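Talk notes, June 9, 2024 – taking an old desktop tower apart

Keep to the slides. Questions at the end, but take one or two during if Rodica waves.

## 1. Opening

Say who I am and thank Rodica Matei for the invitation. I have been stripping office desktops at Allolico since February, mostly for parts that go back into other machines. The talk covers one type of machine and one order of work. Laptops are a separate evening and Delia Bratu does those better than I do.

Ask who has opened a tower before. If most hands go up, skip the part on screwdrivers.

## 2. Laying the case down

Put it on its side with the board facing up. Mains lead out first, then hold the power button in for a few seconds. Touch bare metal on the case before touching anything else.

Leave time to look at this one. Point out the eight memory slots, four on each side of the processor socket, and the blue handle on the drive cage. Coloured plastic on these cases usually means you can pull or press it without a tool.

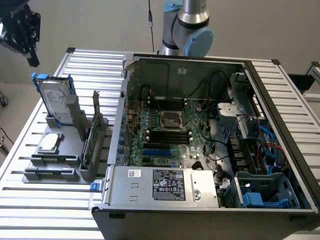

## 3. Memory and processor

Memory first. Press the latches at the ends of the slot and lift the module straight up by its edges. If one end sticks, go back to the latch – don't rock it.

Then the processor:

- cooler off, screws loosened a bit at a time, corner to corner
- lever out and up
- metal frame open
- processor lifted straight up, held by the edges

The socket is where people do damage. On this kind the pins are in the board, and a sleeve or a loose cable dragged across them can bend several at once. Normunds Pētersons lost 2 boards that way at Misarik and said I could mention it.

Cables are the other thing. Move them out of the way before you start on the socket and keep them out of the way afterwards.

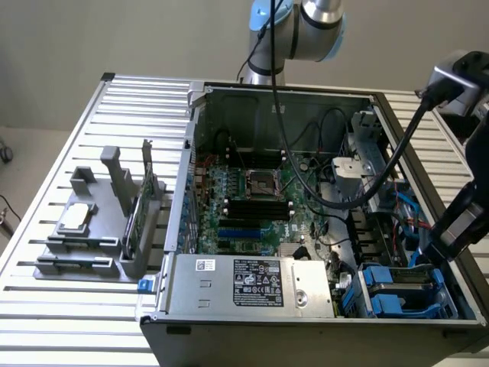

I used to tie them back with garden wire and then spend ages undoing it. Now I tuck them over towards the drive bays, and if they won't stay I use a strip of Velcro. Leave the power supply where it is until the board is finished. It is heavy and has its own bundle of leads, and on some cases you need the space it leaves before the board will come out, on others you don't. Check before unscrewing anything.

(Drink of water. Should be at roughly 9 minutes.)

## 4. Where the parts go

Every part gets a place before it comes out. A tray with pockets is best. A processor should sit in a pocket by itself with the metal lid up, and larger plastic pieces want a deeper one so they don't roll onto it. Emilian Gavrilă uses baking tins lined with card and gets on fine.

Screws in a separate pot. Label it if you are doing more than one machine. 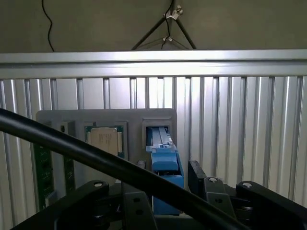 **Can a bare processor be left out overnight?**
Leave it in its pocket with a cover on, and put it in an antistatic bag if it's going to be moved.

## 5. Close

Mention the sign-up sheet. Spare trays are with Safta Costache, small deposit, ask her at the door.

Check the projector lead is back in the Dremetti box before leaving.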